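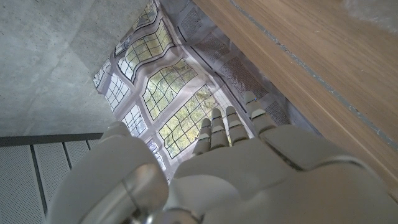

One longtime Prarnau customer wrote in to ask why anyone would pay extra for a soup that takes longer to heat than the old one did. The company has read the letter several times and has decided to answer it with a product launch.

**Skarico Slow Soups arrive in stores with more beets and fewer promises**

BERODIS, September 19, 2018 — Prarnau, the family-run soup maker best known for a tomato bisque that people buy mostly when they are sick, today announced Skarico, a line of 6 refrigerated soups made in small kettles at its Berodis kitchen. The soups go on sale this week at Šimkus Markets and at the kitchen's own counter, where parking remains difficult.

Skarico replaces the company's Quick Bowl range, which was ready in ninety seconds and tasted like it. The new soups need eight minutes on the stove. Microwave directions are printed on the lid in smaller type.

The opening lineup:

- Beet and Horseradish
- Split Pea with Smoked Ham
- Barley and Mushroom
- Chicken with Dill
- White Bean and Kale
- Sour Rye, a regional favorite that did very badly with children in tastings and very well with their grandparents

"We spent two years making soup faster and one year wondering why," the company said in a statement. "Skarico is the result of the second project."

Recipes were settled over the summer with help from 79 households in the Berodis area, each of which received a cooler of unlabeled tubs and a comment card. Most of the cards came back. Salt was the chief complaint, with opinion split between too much and not nearly enough, and Prarnau has landed in the middle, where it expects to hear from everyone. The horseradish was doubled after the first round. The kale was cut back twice.

Each soup comes in a 24-ounce tub that serves two, or one person who has had a long day. The tubs can be recycled wherever plastic tubs are accepted, and the cardboard sleeve is gone. Prarnau had paid for a very nice cardboard sleeve.

The suggested price is $6.50. Shoppers who bring any Quick Bowl lid, in any condition, to the service desk at a Šimkus store will get 50 cents off their first tub. Please rinse the lid.

A seventh flavor, Cabbage and Caraway, is planned for January. It was supposed to be ready now. The kitchen describes it as "close," a word it has also used for the new loading dock.

**About Prarnau**

Prarnau has made soup in Berodis for three generations and crackers for one regrettable winter. Its products are sold in grocery stores, hospital cafeterias and a bowling alley.

**Contact**

Prarnau Press Desk, 2803 Kettle Road, Berodis. Samples are available to food editors on request — please allow eight minutes.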